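Lists > Gresel Sewing and Mending > Archive > May

Subject: Re: Knit hems that go wavy

Pouran Rostami wrote:
> I have hemmed 17 shirts for the Sheehan summer program and the
> bottom edge ripples on most of them. Woven cotton comes out fine on
> the same machine. I use an 80 needle and a straight stitch. Is it the
> needle, the thread or me?

Pouran,

Probably the needle and the presser foot together. An 80 is the right size for T-shirt weight, but check the packet. If it says universal, change to a ballpoint. A sharp point cuts the loops of a knit and you get skipped stitches, and then most people start pulling on the fabric to help it along. The pulling makes the wave.

Next, lower the foot pressure. On my old Drultar it is a dial on top, and I turn it down nearly all the way for jersey. Some of the cheaper machines have no adjustment. For those I put a strip of tissue paper under the hem and tear it off afterward.

Wash and dry the shirts before you cut or hem anything. Cotton knit shrinks more in length than in width and it does not all happen in the first wash. I wash mine twice. 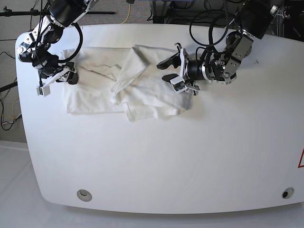 White cloth on the big table, rumpled and partly folded.

Let the shirt rest flat for a while before you mark the hem. If it has been hanging over a chair, the bottom edge will have stretched and your chalk line will be wrong – I learned this on a batch of 200 for Jerkico, and redid a lot of them.

For the stitch, use a narrow zigzag or a twin needle. A straight stitch will pop the first time somebody pulls the shirt on in a hurry. 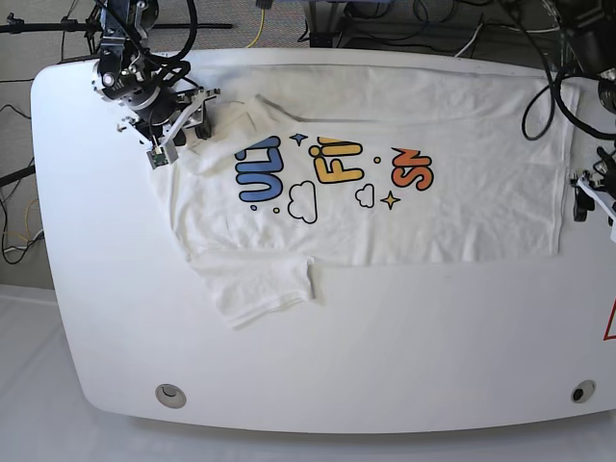 Measure up from the bottom edge and not down from the armpit, because side seams on store-bought shirts often twist. I want the whole body supported when I do this. With the shirt turned sideways on a wide table, like the white one in the second picture, the hem doesn't hang over and drag. Smooth wrinkles with a flat hand and don't tug. Pin every 5 inches and press before you sew.

If it still ripples after all that, steam it and leave it alone until it is cool. Small waves often go away.

Sum-yee Yeh

Last updated: May
Contact the list owner | Copyright Gresel Sewing and Mending | Back to top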